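Polling Place Inspection Checklist, Lockwood Precinct, With My Comments

Walk-through done Saturday, February 22, 2025, by Wayne Hebden, registered poll watcher. The county prints this form with a little box marked "Comments (optional)." The box is too small, so I typed mine up.

1. Entrance unlocked and accessible during all posted hours
Marked: YES
The front door, yes. The side door with the ramp was locked when I got there and a clerk had to go find the key. She marked it YES anyway because it was open by the time she got to that line. I asked her to put the time down. She did not.

2. No campaign material within the posted distance
Marked: YES
Two yard signs for the Nurnus bond measure were planted on the church side of the sidewalk. I was told the church side doesn't count. I would like to see that in writing.

3. Ballot box empty and shown empty to watchers before opening
Marked: YES
Shown to one watcher. I was the other one, and I was still outside waiting on item 1.

4. Seal numbers on box match seal log
Marked: YES
Last digit on the log was written over. Might be a 1, might be a 7. Maybe it was an honest slip of the pen. The log has a line for corrections with two initials, and that line was blank.

5. Tabulator test tape signed and posted
Marked: YES
Posted, but signed by one person. The form asks for two. The Grivar tabulator is supposed to be tested with a deck of 156 marked ballots, and the tape I read said 156, so I'll give them that much. Who marked the deck, and who kept it overnight, I could not find out. 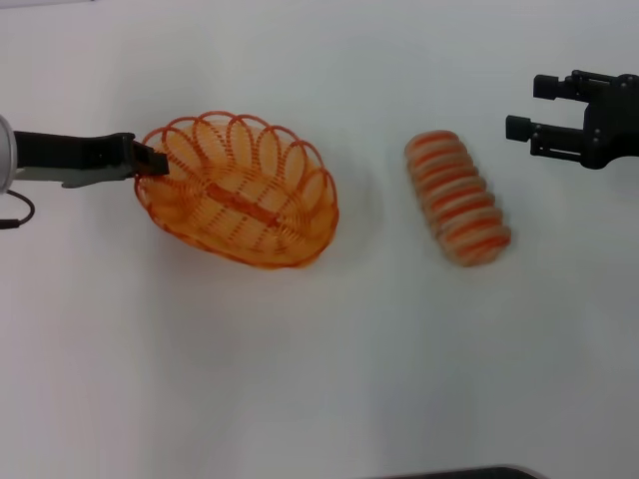

6. Tabulator not connected to any outside network
Marked: YES
How would the clerk know? She looked at the back of the machine and checked the box. I have nothing against her. The county bought the service contract from Ullilell and the contract says their technician confirms the network setting. No technician signed this page.

7. Poll book count agrees with ballots issued
Marked: NOT APPLICABLE BEFORE CLOSE
Fair enough for the morning. I came back at closing. Poll book said 1067, stubs said 1067. Good. I still want to know why the first stub count was done in the back hallway with the door shut.

8. Spoiled ballots kept in a sealed envelope
Marked: YES
27 in the envelope by the label. I was not allowed to see them counted. The envelope was taped, not sealed, and the form says sealed.

9. Watchers given a clear view of check-in and tabulation
Marked: YES
Check-in, fine. For tabulation we were put behind a rope where all I could see was the judge's back. I asked Wayne Whitlock, the precinct judge, to move the rope. He said it was where the diagram put it. The diagram was not available.

10. Chain of custody form travels with the ballots
Marked: YES
One driver, one car. Last June the county told us it would be two people from different parties. Ask them what changed.

Overall rating on the county's copy: SATISFACTORY
My rating: INCOMPLETE

I am not saying anybody stole anything. Nine boxes out of ten were checked YES and I would have checked three of them.

Copies requested from the clerk's office: seal log, rope diagram, custody form, Ullilell contract. No reply so far.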